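Subject: Re: [blocks-to-words] Does the pushing policy still need the long instructions?
Date: September 10, 2019

Hi all,
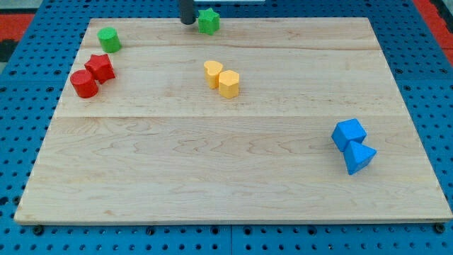

I owe the list an answer on the instruction length thing, and I finally have enough to say something without embarrassing myself. Quoting the original so it's all in one place:

> I'm trying to reproduce the color grouping task from the Pombridge
> write-up on our setup at Truron. The policy does fine when I give it
> one short command at a time ("push the red star to the red cylinder")
> but when I give it the whole goal up front ("put the blocks in groups
> by color") it wanders. It will get one pair together, then come back
> and knock it apart on the way to something else. Did you train on
> the long commands separately? And how are you deciding that a pair
> counts as together? I've been using a fixed distance between block
> centers and I think it is lying to me, especially with the triangle.

OK so, second question first, as it's the one I have stronger feelings about. Your center distance is absolutely lying to you! We did the same thing back in June and threw out most of a month of numbers over it. The trouble is that the shapes are all different. Two blocks can be nearly touching and have their centers far apart if one of them is a star with a point sticking out toward the other. And the triangle is the worst of the bunch, because it likes to end up at a funny angle against the cube and then the tracker puts its center somewhere silly.

What we do now is measure the gap between outlines, and we don't use one cutoff. There are two. A tight one means "together" and a loose one means "same neighborhood," and we report both. The green pair is a good case for why. The cylinder and the star can both be up at the far edge of the board, nothing of another color between them, and any person walking by would say the greens are grouped. But they're well apart, and under the tight cutoff that's a miss. With only the tight number you'd call the whole layout a failure, and with only the loose one you'd call it perfect, and I don't think either is fair to the policy. So, both columns, every time.

Now the long commands. We did not train on them separately. The Pombridge write-up makes it sound like we did, and that's my fault, I wrote that paragraph late at night. All the training commands are short, one push or one small nudge each. What sits on top is a plain little picker (we call it Grulivden, don't ask) that looks at where the blocks are, picks the color that is furthest from done, and hands the policy one short command. Then it waits 2 seconds, looks again, and hands over another. The policy never hears the word "group" at all.

The wandering you describe is exactly what we saw when we fed in the full sentence. My guess is that it has simply never heard a sentence like that with no block names in it, so it grabs at whatever is closest to the finger. I can't prove that. If somebody wants to dig into it I'd be thrilled to share the logs.

The knocking-apart problem is separate and, sorry to say, the picker only half fixes it. What helped us most was dumb: order. We make it finish the colors near the far edge before it comes toward the front. The finger spends a lot of its time hanging out up there between pushes, so anything you leave unfinished at the far side means another trip back across the middle, straight through whatever you just put together. Yellow was our usual victim, sitting in the center of everything — the heart would get clipped and spin off and then the pentagon had to go chase it.

Numbers, for whoever wants them. We ran 162 full episodes with the picker, eight blocks each, four colors, random starts. On 7 of those we had to stop by hand, and I count those as failures even though a couple of them were my own fault for leaving the speed limit set wrong. I'm holding the rest of the table back until I've rerun the scoring with the outline gaps, as I don't want one more set of center-distance numbers floating around with our name on it. You'll have it here as soon as it's done.

A few small things that may save you an afternoon:

Check your blue blocks against your table. Ours are very nearly the same blue as the pegboard, and while they're on the wood that's no trouble, but if one gets close to the edge the tracker starts to think the table is part of the block. We crop everything outside the board before tracking now.

Look at the seams in your board too. I spent a long time blaming the policy for pushes that stalled in the same place, and it was a lip between two planks that I could barely feel with a fingernail. Sanding took ten minutes.

And if you're using the Lahlou resets script, it puts blocks down in a fixed order, so your "random" starts have more of a pattern than you'd like. Shuffle the list before you call it. There's a patch in the repo but it's on a branch I keep forgetting to merge.

Could you send me a couple of your wandering runs, with the command text and the block positions? Even the ugly ones. I'd like to put them through our scorer and see if your failures look like our failures, or if you've found a new kind.

More when the table is ready.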